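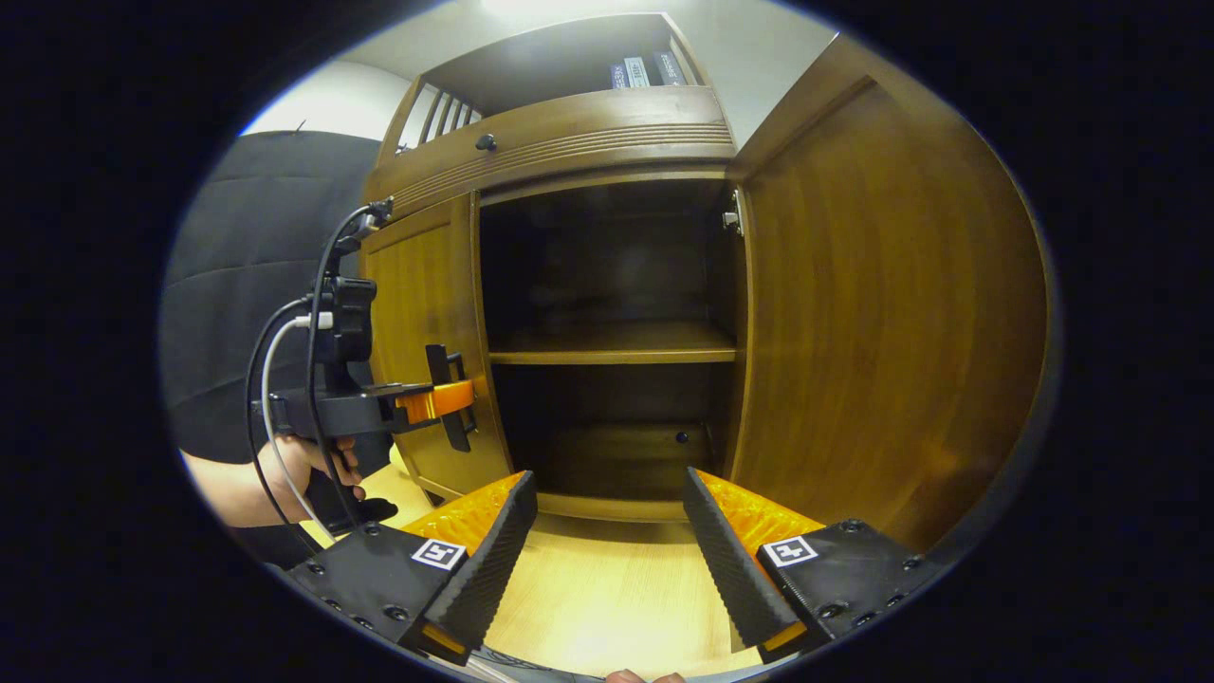 **Household Storage and Food Keeping - Unit 6 notes**
Instructor: Zsófia Szénási
Read before class. Bring the worksheet from Unit 5.

## 1. What makes dry food go bad

Dry goods keep well when four things are under control: moisture, heat, light and pests. Moisture does the most damage. Flour that takes up water from the air will clump, then smell stale, then grow mold. Sugar and salt cake but stay safe to eat.

Heat mostly affects fats. Whole grain flour, brown rice, nuts and seeds all contain oil, and the oil turns rancid. White flour and white rice have had most of the oily part removed and last far longer. A rancid smell is like old crayons or paint. Throw the food out.

Light fades spices and breaks down some vitamins. Ground spices lose their flavor sooner than whole ones, so buy them in small amounts.

## 2. Choosing a place

Look for a spot that is dark and dry and stays at an even temperature. The usual mistakes:

- the cupboard over the stove
- a shelf next to the dishwasher vent
- under the sink, where a slow leak can go unseen for weeks
- on top of the refrigerator, which gives off heat all day

A low cupboard on an inside wall is often the best place in a small apartment. Outside walls get cold in January and can collect damp behind the boxes. Leave a gap at the back so air can move.

## 3. Lining and cleaning shelves

Wipe shelves with warm water and a little dish soap, then with plain water. Let them dry with the doors open - overnight if you can. Do not put containers back on a damp shelf.

Shelf paper is optional. The adhesive kind is hard to remove and crumbs get under the edges. Plain paper cut to size can be thrown away at each cleaning.

## 4. Containers

Glass jars with tight lids are good for anything bought loose. Paper bags of flour should be moved to a container or placed inside one. Cardboard does not stop pantry moths; the larvae chew through it.

If you find moths, check every open package and discard anything with webbing. Vacuum the corners and the shelf peg holes, and empty the vacuum outside.

## 5. Rotation

Write the purchase date on everything. New stock goes to the back, old stock moves forward. In the Lurdale case study (reader, p. 67) the family kept good records but always shelved new cans in front. Come ready to say what you would change first.

"Best by" dates are about quality. Dented cans are usually fine if the dent is shallow and away from the seam. Bulging or leaking cans are not fine, and should not be opened to check.

## Assignment

List 20 dry items in your own kitchen. For each, note where it is kept, what it is kept in, and whether you would move it. Write 2 paragraphs on the changes you would make and their cost. Typed or handwritten, either is accepted.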